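Goltgate Planning Pack: README and data card

Version 4
Last revised 31 October 2019
Maintained by the planning desk at Skillness, Durby

Welcome, and thank you for taking the trouble to open the README first, when the spreadsheet was sitting right there next to it. We have tried to write down everything we wished we had known when we began pricing up our own robot benches, and it has grown a bit longer each time we went back to it. Please skip about as you like. If you only have five minutes before a budget meeting, read "How to use the sheets" and then the part on hidden costs, and come back for the rest with a cup of tea.

What is in the pack

Goltgate is a set of planning records for small two-armed robot benches, the sort that pick up light parts from a table and do something modest with them. The pack holds 102 simulated bench layouts, each one tied to a shopping list, a floor plan and a rough timetable for delivery and fitting. The layouts were built so that a workshop, a college or a small firm could try an arrangement on screen and see what it would need before ordering a single bolt.

You will find these folders:

layouts/ has the scene files, one per bench arrangement
stills/ has rendered views taken from the layouts
lists/ has the shopping lists, as plain comma-separated tables
floor/ has the floor plans, drawn to the same grid as the scenes
timing/ has the order and fitting timetables
notes/ has our own scribbles, tidied up a little for company

Every layout has a short code, and the same code is used in every folder, so if you take a fancy to one bench you can gather up all its papers without hunting. We did it differently in the first version and regretted it all through July, when half the floor plans had to be renamed by hand.

Who it is for

We had in mind the person who has been told there might be some money for a robot and could they please put a figure on it by the end of the week. That person is often not a robot engineer. They may look after a teaching workshop or run the packing end of a small factory, and they have a drawer full of supplier leaflets which all seem to be talking about something slightly different. If that is you, we hope you will feel at home. If you are a robot engineer, you are very welcome too, though you may find us slow in places.

How to use the sheets

Start with the table, and leave the arm for later. It sounds backwards, but the table settles how far each arm must reach, where the cables can run and whether two arms can work side by side without getting in each other's way. Measure the room you have, mark out the walking space, and see what size of table is left over. Then open floor/ and look for a layout whose table fits.

Next, write down what the arms will be handling. Be as plain as you can: what it weighs, how wide it is at its widest, whether it is slippery, whether it may be scratched. The shopping lists have a column called "part width" and another called "opening needed", and those two between them will rule out more grippers than price ever does. Please add a little extra room to the opening. A gripper that only just goes around a part will ask for very careful positioning every time, and careful positioning has to be paid for somewhere.

Only then fill in the arm rows. There is a row for each arm, one for each gripper, one for the controller and one for whatever the arm is going to be bolted to. That last row is the one people leave blank.

What the columns mean

code: the layout's short name
arms: how many arms the bench has
reach class: short, middle or long, measured from the base to the wrist
gripper style: two-finger, suction, or swap (meaning you intend to change between them)
part width: the widest thing to be held
opening needed: the part width plus your allowance
spares: what we would keep on the shelf from the first day
lead: weeks between ordering and delivery, for you to fill in from your own quotes
sure: how sure you are of the figure, marked firm, fair or guess

Do please use the last column. A budget with eleven honest guesses in it is a much kinder thing to hand to a finance office than one where every line looks equally solid. We sort by that column before each review and spend our time on the guesses.

The costs that hide

When we planned our first bench in Durby, we had the arms and the grippers down to the penny and thought ourselves very clever. The things we had left out were dull ones: a stouter table, a second power circuit, guarding, cable trays, a day's training for each person who would be near the bench, and somebody's time to write the risk assessment. None of them was frightening by itself. Put together they took up more of the budget than either gripper, and we had to go back and ask again, which was not a comfortable conversation.

So each shopping list now has a second page for these quieter items. The prices are blank on purpose. Prices vary so much between regions and suppliers that any number from us would be out of date before you had read it, and we would sooner you rang round.

Fingers deserve a line of their own as well. They are the part that touches everything, and they wear, chip and get knocked. We allow for a spare pair with every gripper, plus a little money for having special ones made, as the fingers that come in the box do not always suit the work.

A word on the Muñoz bench

The layouts whose codes begin with MZ are all variations on what we call the Muñoz bench, our most borrowed arrangement. It was planned for sorting and handing over small machine parts and hand tools, and it puts two arms at a shared table. It comes in 9 versions, which differ in table depth, in arm spacing and in how much of the tabletop both grippers can get to. If you are new to all this, begin there. It is forgiving to plan for, and the notes are fuller than for any of the others.

Two arms do cost more than one, and we are often asked whether the second is worth having. Our answer is to look at how often the work calls for holding one thing while doing something to another. If the answer is "most of the day", price for two. If it is "now and then", a clamp or a simple fixture may serve you perfectly well and leave money over for the guarding.

Planning with the stills

The stills are there to be looked at with other people in the room. We have found that a table of figures gets a polite nod, while a view from close to the gripper starts everybody talking about whether the parts are too near the edge, or where the second arm is going to rest when it has nothing to do.

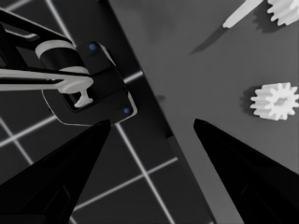
Spacing is the thing we would most like you to argue over at this stage, while it costs nothing to change your mind. Try the parts closer together and further apart. Ask how wide the gripper has to open to get around the largest piece and whether there is room beside it for the fingers to come down. With gears, decide early whether you mean to grip across the teeth or some other way, because the fingers you order will depend on it. Long, thin tools are a different problem again, and if your work has both, you may need either a cleverly shaped finger or a line in the budget for swapping.

The colours in the renders are mostly greys and should not be taken as a guide to what any supplier will send you. The floor grid in the scenes is the same one used in floor/, so a layout and its plan can be laid side by side.

A timetable that has worked for us

We allow 60 working days from an agreed list to a bench that is ready for its first proper job, and we write that down before speaking to any supplier, so that their dates have something to be compared with. The table and the electrical work go first, the arms and the controller next, and the grippers can come last provided their mounting plates have been checked against the wrists. Please do check the plates. An adaptor is a small thing to buy and a very long thing to wait for.

Known gaps

The layouts do not model cables, and cables take up more room than you would think.
Weights in the part lists were entered by hand and a few are still missing.
There are no layouts for arms on rails or moving bases.
The floor plans assume a level floor. Older buildings may have other ideas.
Suction grippers are thinly covered, and we would be glad of help there.

Sharing and changes

You may copy, alter and pass on anything in the pack, for paid work or otherwise, as long as you keep this README with it and say what you changed. If you correct a list, send the corrected table back to the planning desk with the layout code in the subject line and we will fold it into the next version.

Changes since version 3: second page added to every shopping list; "sure" column added; MZ floor plans redrawn to match the scenes; spare fingers moved out of "sundries" and given their own row.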